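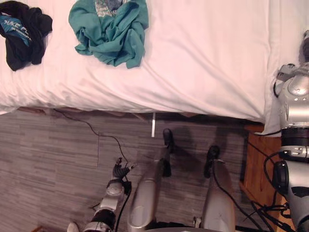

"The planner was never the slow part"

Notes from a call with the lead software developer on Bustirus, the open source planning layer that came out of Kostex. June 20, 2020. Typed up fast, so forgive the gaps.

First topic, cloth. Everybody asks about cloth. Clothes on a bed, a black garment and a teal shirt, white sheet underneath. Why is that hard?

"Because a heap has no pose. With a mug I can hand the planner six numbers and walk away. With a shirt, what do I hand over? We used to fit a mesh. Took 700 milliseconds on a good day and it was wrong anyway."

So the mesh went. What replaced it is a list of grasp candidates, 12 at most, each one scored on how much fabric is likely to come along with it. No model of the shirt at all. Crude, the developer admits. Works better than it should.

And the sheet? "The sheet is the worst thing in the room. It's white, it's soft, it has folds, and the segmenter thinks every fold is clothing. Then there's the hanging edge. A gripper near a draped corner reads as contact with the bed, or contact with nothing, depending which sensor you beleive."

They ended up giving the sheet its own class. Not graspable, not solid. The collision checker treats it as something you may touch but may not push through. Took a long arguement to get that merged.

Next, the body. Legs and arms turn up in the head view whenever it looks down, and perception has to throw those pixels away. Bustirus renders the robot from its joint readings and masks that out. Fine for the silver parts. Cables are another matter — they aren't in the URDF.

"We've got a black cable on the floor near a black hand. The mask stops at the hand. So for a while the planner saw the cable as an obstacle growing out of a finger. It would refuse to move. Just sit there, eleven retries, then fault."

Eleven? "Retry limit is 11. Don't ask. It was in the config from Engelhardt and we left it."

The fix is a padded zone around each wrist where thin dark stuff gets a lower weight. Also dumb, also shipped.

What about tooling? Here the answers got longer. The replay viewer is what the developer is proudest of. Every decision gets logged with the view it was made from, so you can scrub back and see the candidate list, the scores, the mask. "Before that we were reading text logs. I could tell you a grasp scored low but not that it was sitting on a logo. Printed panels are stiff, they throw the depth off. You need to look."

Nutholm is the next release, planned for July. Two arms under one planner instead of two planners passing messages. Some of the old API goes away. People will be annoyed, fine.

Last question, what would you tell someone starting on this now?

"Write the viewer first. And put your cables in the model, at least badly. I still haven't done ours."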